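Singer Noémie Bélanger on Hearing Loss, Touring and Asking People to Repeat Themselves

Noémie Bélanger was halfway through recording her second album when she noticed she had stopped using the left side of her headphones. She had been pushing it back off her ear for weeks and hadn't thought about it.

"My engineer asked me what I thought of a guitar part, and I said, what guitar part?" she said. "It was only in the left channel. I'd been singing to half a song."

A hearing test that April showed moderate loss in her left ear and some in the right. Bélanger, who sings and writes most of the material for the folk-pop band Wandholm, told her bandmates the same evening. She waited a good deal longer to tell anyone else. When we spoke by phone in the week before the band's fall rehearsals, she said she no longer minds the subject.

"I'd prefer people ask. What I don't like is when they start talking to my manager and leave me out of it. I'm right there. Just face me and say it again."
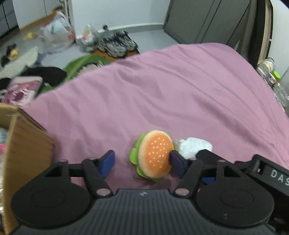 A plush hamburger on a pink bedsheet.

She grew up in a loud house, the youngest of five, and says she still expects to be interrupted. Her mother taught piano in the front room. Nobody in the family had trouble hearing, and doctors haven't given her a single cause. She played in bars from the age of 16 without earplugs, and she thinks that was part of it.

"I can't prove it. My drummer played the same bars and his ears are fine. But if a younger singer asks me, I tell them to get the plugs."

The drummer is Keegan Charbonneau, who joined the call for a few minutes. He said the first rehearsals after the diagnosis were awkward. "We all got very quiet and polite. She finally told us to play the songs the way they were written." The band now uses in-ear monitors, with Bélanger's mix weighted to the right, and Charbonneau gives her a hand signal before any song that starts without a count.

She wears 2 hearing aids offstage and takes them out for shows. Getting used to them was slower than she had been told. Paper bags bothered her, and so did her own footsteps. For a while she disliked the sound of her own voice so much that she stopped singing around the apartment.

"Brittany, my audiologist, told me to wear them while I did the dishes. Just that, every day. After a month or so the plates stopped sounding like a car accident."

The audiologist, Brittany Lapointe, has since adjusted them several times, with a separate setting for listening to music. Bélanger uses it when she writes. She also writes lower now. Three songs on the new record, Concombe, sit at the bottom of her range, where she says she can feel the pitch in her chest and doesn't have to guess.

The album's first show was at the McIntyre, a small theater that holds 300. Before the second song she told the audience about her hearing and asked them to be patient if she missed something they shouted. A man near the back shouted something. She missed it.

"People laughed, and so did I. I still don't know what he said."

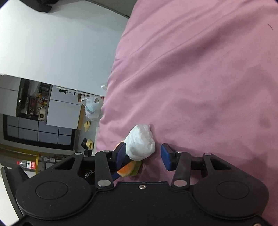 Does she ever perform with the hearing aids in?
She has tried it at small acoustic sets and found that applause was too sharp, so for now she leaves them in their case until the show is over.

Letters have been coming in since then, many of them from parents. Her manager, Shirley Desjardins, keeps them in a box at the office, and Bélanger answers a few each week by hand. One came from a girl of 11 who plays the cello and didn't want her orchestra to know about her hearing aids.

"I didn't tell her what to do. I told her it took me most of a year, and I'm a grown woman. I said to sit where she can see the conductor."

Wandholm goes back on the road after rehearsals, with shorter runs than before and a day off between most dates. Listening hard tires her out, she said, and by the third night in a row she used to be too worn down to follow a conversation at dinner. She plans to spend the days off sleeping.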